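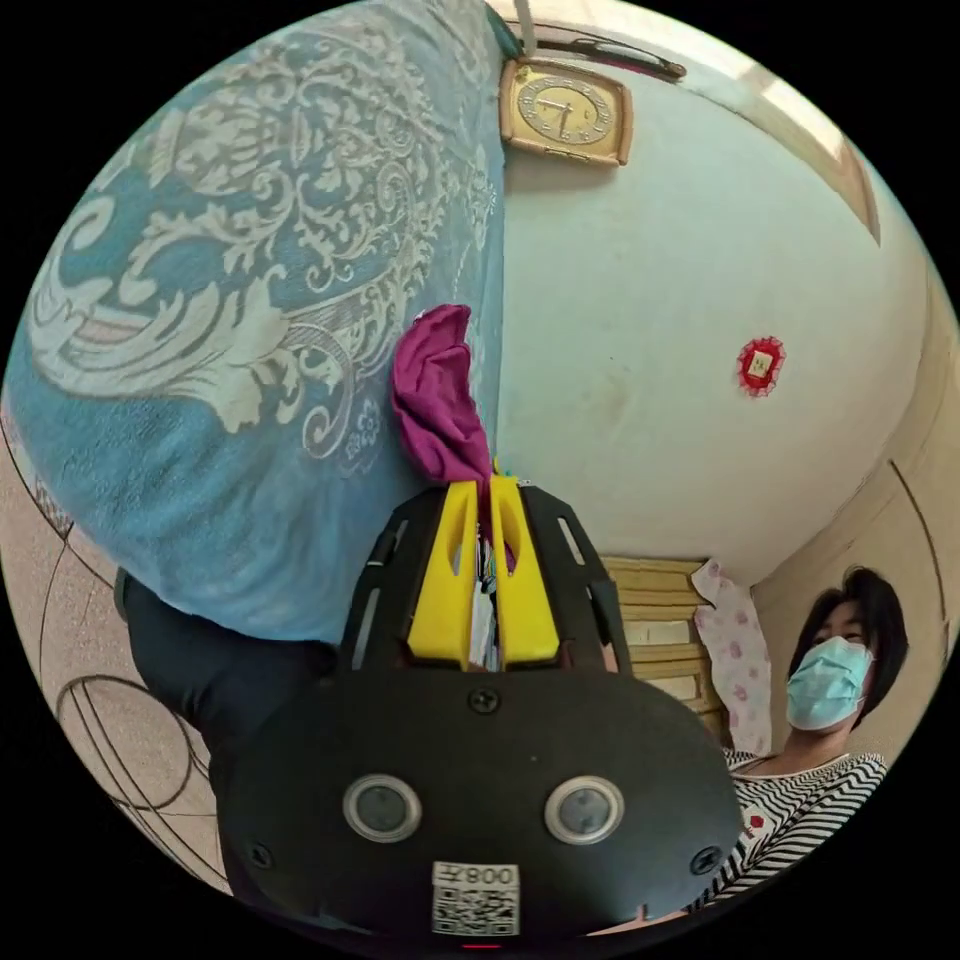 Issue 2, page 14

Folding on the Bed: Your Questions

I've been writing the laundry page of the Pendska newsletter since June, and my inbox is full of the same handful of questions. So I'm answering them in one go!

Why do you fold on the bed?
I've got a small apartment and the bed is the biggest flat thing in it. I tried the kitchen table for a while (crumbs). The bed also means I have to finish before I can go to sleep, and I need that kind of pressure.

Should the bedspread stay on?
Mine does. Pull it smooth first, though, or you'll be chasing wrinkles through every T-shirt. A busy pattern is fine – a bright pink shirt on a blue and white scroll print is easy to see, and so are the socks.

What do I do with a shirt that's been balled up in the basket?
Pick it up by one bit, give it a good shake and find the neckline. Once you've got the neck, the rest sorts itself out. Lay it down with the neck away from you and the hem toward you.
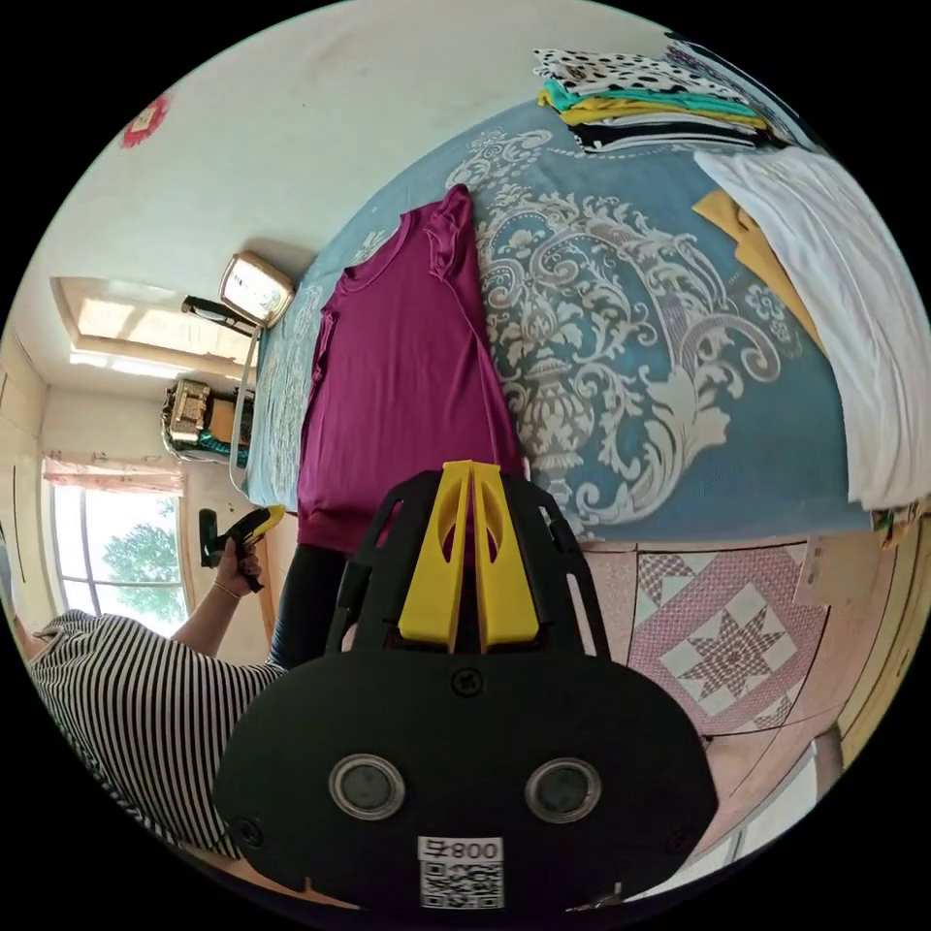
I let the hem hang over the near side while I smooth out the shoulders, then I slide the whole shirt up and fold the sleeves in. Sides to the middle, bottom up to the collar, done. If your bed is low, kneel! My back was a mess until I started kneeling.

One stack or several?
One stack while I'm working, whatever order things come in. Polka dots, stripes, yellow, teal, it all goes up together and I split it when I get to the closet. My sister makes a pile per person and runs out of bed.

What about big white things, sheets and such?
Last, always. I park them along one side and leave them alone until the small stuff is put away.

Do I need a folding board?
No. I bought a Dewan one and used it for 2 weeks. It's under the bed now, if anyone in Usteck wants it.

How long does a full basket take you?
One episode of whatever I'm watching, two if there are fitted sheets. I'll do fitted sheets next issue – please stop sending me videos of them in the meantime.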